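Skip to content Home Posts Bench notes About Contact

Search this site Type and hit enter Search

Teaching the arm to move racks, the slow way

Since February I've been spending a good part of my week showing a robot arm how to pick up racks and put them down again. A few people have asked what that involves, so I'm writing it down while I still remember the early mistakes.

I work in a small group at Udcombe. We look after a lab bench where samples come in, get moved between stations and go out again. Moving them is dull work and people get sore wrists from it. Pendo Makokha, who runs our side of things, wanted to know whether the arm could learn the moves from demonstrations, with no one writing out every position by hand. I said I'd do the demonstrations. I had no background in robotics at that point and only a bit of programming.

There are two ways we do it. The first is to take hold of the arm and push it through the movement yourself. The motors go slack enough that you can guide it, and it records where each joint is. This is good for big movements and bad for small ones. The arm is heavier than it looks and your hand tends to arrive a few millimetres off, and then you nudge it, and the nudge goes into the recording as well.

The second way is remote control. I sit at a desk with a hand controller and a screen, and the arm follows what my hand does. We do this both with the real arm and in simulation, using a program we call Clurnura. Most of my hours have gone into the simulated bench, partly because nothing breaks in there and partly because I can do it without booking the room.

My first week was poor. I did 30 demonstrations of one simple task, which was lifting a rack out of its holder and setting it down in the next one along. Archie Munro went through them with me afterwards and kept 17. The rest had long pauses in them where I was thinking, or I had gone in from one side, changed my mind and come round the other way. A person watching would understand that I had changed my mind. The learned policy doesn't. It sees that sometimes you stop in mid-air for three seconds, and it will stop in mid-air for three seconds too.

So the first thing I learned was to decide on the whole move before starting. I now say it to myself under my breath: over, down, close, up, across, down, open, away. It sounds silly but my recordings got much cleaner.

The second thing was speed. I had assumed slower was better. If you go very slowly, though, each step in the recording is tiny and the arm learns to creep. Calum MacAulay told me to move at the pace I'd use for carrying a full mug of tea, and I've stuck with that.

The third was the view. On the real bench you can lean over and look. At the desk you only have the camera views, and the one nearest the work is often the least comfortable to steer by. Things come up at odd angles and you have to keep straight in your head which way the arm will go when you push left. I got it backwards for most of the first fortnight. Josefina Valdebenito put a strip of tape on my controller to mark the side facing the bench, and I still use it.

Light has been more of a nuisance than I expected. We change it on purpose between runs in the simulator, so that the policy doesn't learn to depend on one particular brightness.
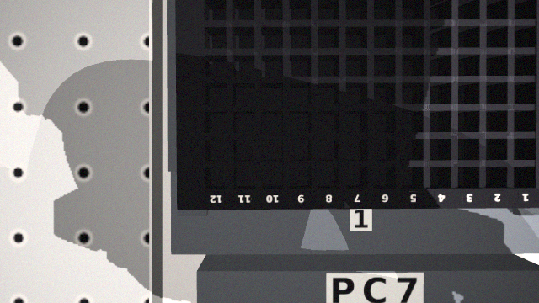

Shadows with hard edges are the worst for me. I lose the edge of a rack in them and come down too early or too far over. Ailsa Lennox reckons that if I find a view difficult, it's probably a useful one to have in the set, so I'm not allowed to skip them. I do take those runs first thing in the morning, when my eyes are fresh.

As of Sunday evening we have 2,012 demonstrations saved across all the tasks. They aren't all mine. Josefina has done a big share and Calum did the early ones on the real arm, the Innes, named after the street it was delivered to by mistake. The policy trained on the latest batch can lift a rack and seat it in the neighbouring holder most of the time. It is still bad at recovering. If the rack catches on the lip, it pushes down harder, which is what I used to do as well.

We've started recording recoveries for that reason. I set the rack down slightly crooked on purpose, back off, and then fix it. Archie wants these kept in a separate folder, and he wants the crooked part trimmed off the front so that only the fixing gets learned. The trimming takes longer than the demonstrating. I do it in batches of 4 and then get up and walk about.

Some small things, for anyone starting on the same sort of work:

Rest your elbow on something. My shoulder was bad until I did.

Write down which runs were poor straight after you do them. By the afternoon you won't remember.

Start from a slightly different place every time. I had a habit of parking the arm in exactly the same spot, and the first policy was lost whenever it started anywhere else.

Let someone else do a session now and then. Calum comes in higher than I do and closes later, and the mix seems to help.

Next month we go back to the real arm for a longer stretch, over in the Davis room. I'll write that up once I've had a few days on it. The gripper pads have been changed again and I need to get used to them first.

Contact | Copyright, all posts and notes by the author | Back to top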